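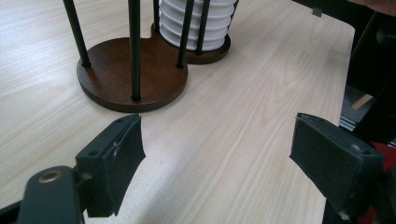
5. Entering results for a multi-sport meet

Use this section once entries have closed and the Tonddale results desk software is installed on the scoring laptop. For athlete registration, see section 4.

1. Open Meet Setup and select New Meet. Enter the host venue and the number of sports. The program accepts up to 17 sports per meet.

2. Under Teams, import the team list. Names with accents, such as Liepiņa, display correctly only if the file is saved as UTF-8.

3. Assign each sport a results clerk login. One login may cover 2 sports at the same venue, but not at different venues.

4. Select Lock Entries. The status bar changes from yellow to green.

Note: The full athlete list is limited to 2,756 records. Withdrawn athletes still take up a record until they are purged.

5. At the end of each event, open Results and enter times, distances or points in the column marked Raw. Do not type in the Rank column. Ranks are filled in when you press Calculate.

6. For a tie, leave both raw marks as entered and select Shared Place. The next place is skipped — two golds mean no silver.

CAUTION: Pressing Calculate twice while the network is down can send duplicate results to the public board. If error 429 appears, wait one minute before sending again.

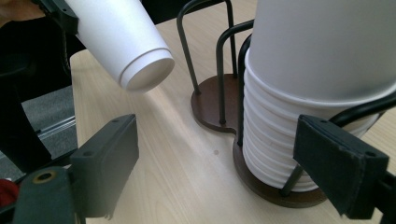 Prarine wrote in after the May release that step 6 did not hold for their judo bracket, where two bronzes are given every time and no place is shared. For brackets of this type, set Medal Rule to Double Bronze before locking entries, and ignore Shared Place.

7. Print the signed sheet and have the referee initial any changed mark. Changes made after initials need a protest number.

8. Select Publish. Medal totals by team update on the public board at the next refresh.

Note: Relay medals count once per team in the totals, whatever the number of runners. To list each runner, turn on Show Relay Members in the Merkia display module.

9. Back up the meet file before closing the program. See section 6 for restoring a backup.

Last revised 17 October 2023

Search this manual Go
3 comments Share 0
Contact support | © Tonddale | Back to top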